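Notes from the back room: the desk by the brick wall

I promised in April that I'd write something about the desk, and then I didn't, so thank you to everyone who asked after it. It has been a slow sort of tidy. I'd do half a drawer's worth of old paper, find a letter I'd been meaning to answer, answer it, and that was the afternoon gone. But it's at the stage now where I can sit down and find things, and I'm going to be a bore about it for the length of one newsletter item and then leave you alone.

The wall first, as it gets the most comments. Yes, we kept the brick! I did go through a phase of wanting it painted white (I even had the tester pot from Gromolon, it's still under the sink) and I'm so glad I dithered. It's red and it makes the whole end of the room feel warmer, even on a grey morning when I've got the big light on by ten o'clock. It does shed a bit of grit if you lean on it. I run a dry brush over it before I dust anything else, otherwise I'm only doing the job again.

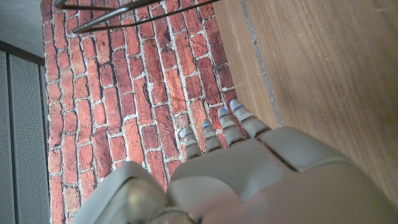 Up against the red brick at the desk end of the room.

The desk itself is wood, brown, with the grain running along its length, and I won't hear a word against it. I had a glass-topped one before that showed every fingerprint, and I spent more time wiping it than working at it. On this one a mug ring is a small tragedy but the ordinary mess of a day hardly shows. I give it a bit of Tsolakis wax when I remember, which is when somebody is coming to stay.

Now, paper. I am a piler. I've always been a piler, and so was my mother, and the trouble with a pile is that the thing you want is never on the top of it. When I finally went through the big one it came to 729 sheets (I did count, I wanted to know how bad it was) and I kept 70. Seventy! The rest was instruction booklets for kettles long gone, three different versions of the same insurance letter, and an awful lot of drafts of this newsletter.

What cured me, or nearly cured me, was the wire rack.
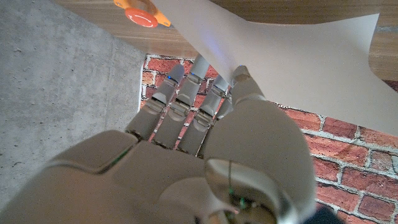 I'd walked past racks like it for years thinking they were for offices with proper filing people in them. It's just black wire, and you drop your sheets in between the wires so they stand up where you can see them. I had a look at a fancy one from Joltstead first, with little labelled tabs, but it was 40 pounds and I'd have argued with the tabs. A plain one does me very well. One sheet to a gap is lovely if you can manage it, and 2 is fine, but once you start stuffing in a whole wodge they sag over and you're back to a pile, only a pile with a fence round it.

A few of you wrote in last time about sheets that slither down and end up lying flat. Mine did that too. I've found it helps to hold the page by its top edge and lower it in, so the bottom finds the gap first, and then let go. If you hold it by the middle it buckles. Thin paper is the worst for this, and I've started saving anything really flimsy for the folder in the drawer, where it can be as floppy as it likes. And do leave a gap between the rack and the wall if you've got brick like ours, or you'll scuff your corners on the mortar.

My other new habit is emptying it. I know, I know. But a rack fills up every bit as fast as a tray does, so on the last evening of the month I take the lot out, make a pot of tea and decide. It goes in the folder, it goes in the recycling, or it goes back in the rack with a stern look. Half an hour at the outside, unless I come across photographs, in which case all bets are off.

One more query came in through the Proturska swap list and I thought it was worth putting in for everybody.
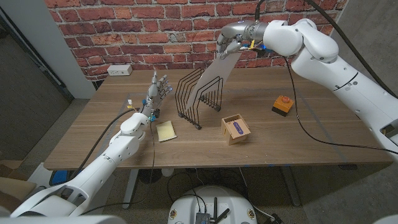 Where do you put the rack if you've only got a small desk?

At the back, with the gaps facing you, so that you can drop a sheet in without getting up. I tried mine on the front corner for a fortnight and kept catching it with my elbow. If there's really no room, a low shelf within arm's reach will do, but I'd try to keep it where you can see it, as I forget anything I can't see.

Next time it's the drawers, which I have been putting off. If anyone has a good way of storing half-used rolls of sticky tape, please do write, I have far more of them than any household needs and I can't find the end on a single one.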